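Been going through the release notes for the new Silano compiler and I have some doubts. Thread, probably a long one.

The headline claim is that rebuilds are "up to 7 times faster" on large projects. Up to. I have a large project. I have three of them, and one has been in the same repository since before some of my coworkers could drive.

So I installed it on a spare machine, pulled a clean copy of our billing client, and built it the way I build it every day. Old compiler first, new compiler second, same options, nothing else running.

Clean build on the old one: 18 minutes. Clean build on the new one: 18 minutes and change. I ran it again to be fair. Same thing.

OK, but they said rebuilds. So I touched one unit near the bottom of the dependency tree, the one with all the date handling in it, and rebuilt. It recompiled nearly everything, same as the old version does.

Then I touched a form that nothing else depends on, and yes, that was quicker. Noticeably quicker. I'd be happy about it if that had ever been the slow part of my day.

Miloslav Kuruc asked in the replies whether I had the unit cache turned on. Good question. It's off by default, and the setting is two levels down in a dialog that still has the old help text. With it on, the second rebuild does get better.

It also gave me a stale binary twice. I changed a constant, rebuilt, ran the thing, and got the old value. Deleted the cache folder, rebuilt, got the new value. I can't reproduce it on demand and I know how that sounds.

A fast build that might be the wrong build is worth nothing to me. I'll spend the time I saved wondering if the fix went in.

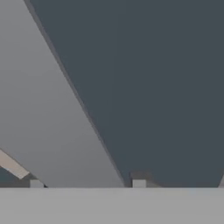 About that benchmark they published, the one with the nice bar chart. It uses a project called Dinurgate, which is generated code. Thousands of small units, shallow dependencies, no generics to speak of, no third-party packages.

Show me one person who ships something shaped like that. Real projects are lumpy. There's always one monster unit everybody includes and everybody is afraid of.

Hiba Smadi took the generator script and changed it so the units actually refer to each other, then ran both compilers on it. Most of the gap went away. She posted her script and her settings, and I'd trust that over a bar chart with no settings listed.

To be clear, I don't think anyone is lying. I think somebody picked the test that looked best and somebody else wrote the blog post from it. Happens everywhere. I've sat in those meetings.

What bugs me is that the notes say almost nothing about the change to string conversions. It gets a single line under "other improvements." That line broke two of our packages.

If you pass a short string to a routine that takes a plain character pointer, the old compiler warned you and went ahead. The new one refuses. Fine, it was always bad code. But call it a breaking change and put it at the top where I'll see it.

Majdi Saliba says the warning has told people to fix this for years. True. It was also buried in a pile of other warnings, half of them coming from the vendor's own library. You train people to ignore a list and then they ignore the list.

Third-party stuff, for those asking: the Tarnach grid builds with one edit. The Stefanou report components don't build at all yet, and their forum says an update is coming. No date. I've been told "coming" about reports before and I ended up writing my own.

Debugger: same as before as far as I can see. Inspecting a generic list still shows me the internals instead of the items. Conditional breakpoints are still so slow that I put an if statement in the code and break inside that, like an animal.

Things I do like, so I don't get the email about being negative. Error messages now give the line where the problem is and the line of the declaration it conflicts with. That's a real improvement and it got even less space than the string thing.

The command-line compiler also returns a proper exit code when a resource fails to link – it used to report success and leave you with a program that had no icons. Our build script has a workaround for that which I will be very glad to delete.

Wellington Nogueira wants to know if he should upgrade. If you're starting something new, sure, why not. If you have a release going out in the next few weeks, no. Leave it alone. The old one works and you know where it's broken.

For us the plan is to keep the old compiler on the build server and let Sabina Procházka and me run the new one on our own machines for a while, cache off. If her numbers look different from mine I'll add them here.

And if anybody from the compiler team reads this: publish the options you used for the chart. Just the options. I'll run it myself and if I'm wrong I'll say so in this same thread.

Edit, since three people have now asked: yes, solid state drive, yes, I excluded the folder from the virus scanner, and yes, I restarted the machine between runs.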